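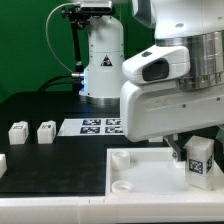

Figure 2. White tray set into the front of a black tabletop.

4. Cleaning and oiling the tabletop

Clean the top once a week. Oil the wooden edging every October, or sooner if it looks gray.

1. Clear the top and brush crumbs out of the corners.
2. Wipe with a soft cloth and warm water. Add a drop of dish soap for grease.
3. Dry with a second cloth.
4. Sand rough spots on the edging with 120 grit paper, along the grain.
5. Rub in a thin coat of Negi edging oil and leave it overnight.

Note: One 1000 ml bottle of oil lasts for several seasons. Keep the cap tight.

CAUTION: Oily rags can catch fire on their own. Lay them flat outdoors to dry before you throw them away.

CAUTION: Do not use bleach or scouring pads on any surface.

For replacement edging, see section 6.

Foscombe Table Guide, July 2023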